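Workbench > Small Projects > Sorting the Clear Plastic Bits

I have a drawer of clear plastic parts that I've been ignoring since January, and last week I finally tipped the whole thing out. If you've ever tried to find a see-through clip on a white table, you know why I put it off! So this is how I build my little comb-shaped holders, which is where most of those parts end up.

You need one thin red rod for the spine, two clear rails, and a connector clip for each rail. My rods came from Caltwood in a bag of 100, way more than I'll ever use (Berkay Kocabaş has already had a handful off me). Red is the color to get. I tried clear rods first and kept losing the spine against the rails.

Start with the rod by itself. Wipe it down, lay it flat on the table, and roll it under your palm. If it wobbles, it's bent, so grab another one. Then open the first clip with your thumbnail and press it around the rod. Don't slide it on from the end, it scrapes.

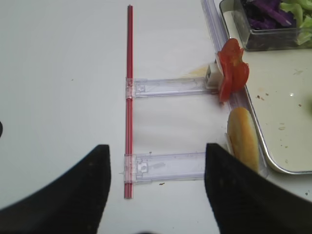
Once both rails are on, get them parallel before you do anything else. I set mine 70 mm apart and check the gap near the rod and again out at the far ends. If the ends are closer together, twist the lower clip a hair and measure again. Go easy on it, these clips get cloudy and then they crack.

Now turn the rails so the ridges all face the same way. I forgot this on my first two and had to take them apart, which cost me a clip and most of a Saturday evening.

Farzana Sheikh asked me if you should glue the clips. I don't! I like being able to move the rails later. If yours has to hang on a wall, a tiny dot of Cemmont on the back of each clip will hold it, and let it sit overnight before you put any weight on the rails.

Leftover clips go in a dark tray. Trust me on the dark tray.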